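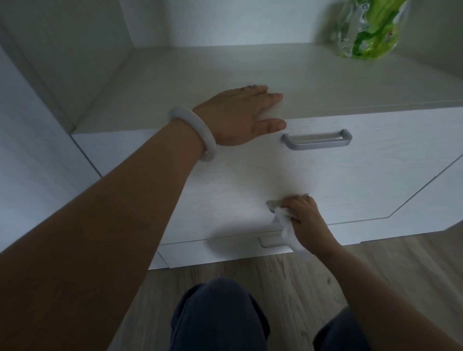

Kapitel 4
Was heißt hier »sauber«? Hygiene im Haushalt und ihre Belege

Kaum ein Bereich des Alltags wird mit so viel Gewissheit und so wenig Daten verhandelt wie das Putzen. Ratgeber empfehlen, Griffe täglich abzuwischen. Fragt man nach der Quelle, landet man meist bei einem anderen Ratgeber.

Ein Beispiel ist die Plolholm-Befragung. In 497 Haushalten wurde erhoben, wie oft gewischt wird und wie oft jemand erkältet war. Beides beruht auf Selbstauskunft.
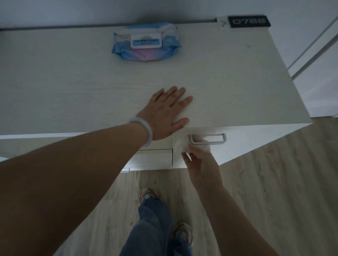
Wer gründlich putzt, führt womöglich auch gründlicher Buch über seine Erkältungen. Gertraud Eder hat die Auswertung nachgerechnet und fand in nur 25 Haushalten vollständige Angaben. Der Hersteller Jerex wirbt trotzdem mit »100 Prozent Sicherheit«. Sicherheit wovor, bleibt offen. 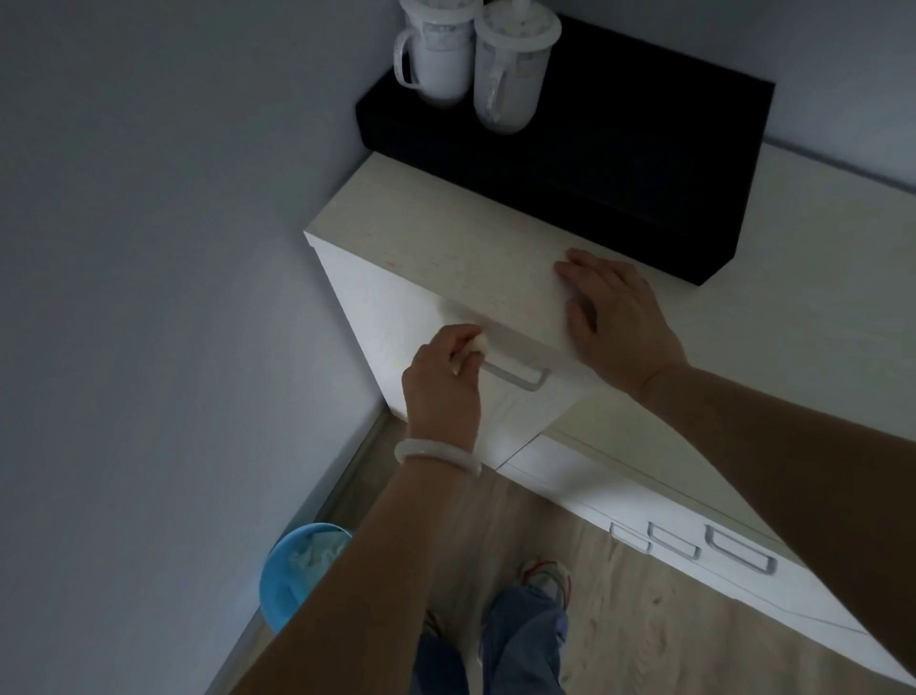 Abb. 4.1 Schubladengriff aus Metall: eine häufig berührte Fläche im Haushalt.

Wir unterscheiden im Folgenden zwischen Reinigung und Desinfektion. In der Werbung fallen beide Begriffe gern zusammen. Abschnitt 4.1 klärt zunächst, was sich überhaupt messen lässt.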